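Sunday Is For The Button Tin

My grandmother kept her buttons in a cookie tin, and when she died my aunt mailed it to me with a note that just said "you always liked these." I did! I used to dump them on the rug and make families out of them. So last Sunday I finally sat down with coffee, put on a podcast I didn't listen to, and sorted the whole thing.

There were 173 buttons, plus 3 hooks, a thimble and a key that fits no door I've ever lived behind. More than 61 of them were plain white shirt buttons -- she must have cut them off every shirt my grandfather wore out. I put those in a jam jar and felt very organized for a minute.

My friend Soledad came by around four and took over the blues (she has opinions about navy). We got to talking about how much we both love small stuff in a big container. Drawers of screws, bowls of shells, the bead trays at the craft store where I can lose an entire afternoon. Something about digging through it all for the one you want.

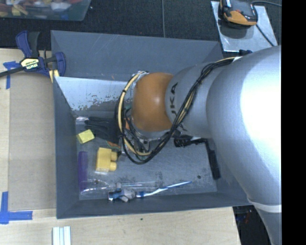 What I'm doing with them

The good ones are going on a cardigan. I knit it two winters ago and never closed it up, because it needs seven buttons and I could never find seven I liked that matched. Well, they don't match now either! I picked a green one, two brown leather ones, and four that are sort of cloudy gray, and I laid them out in different orders until Soledad told me to stop and go get a needle.

I've sewn on four so far. The leather ones have shanks, so they sit a little higher than the rest, and I may have to redo the buttonholes. The key went back in the tin with everything else.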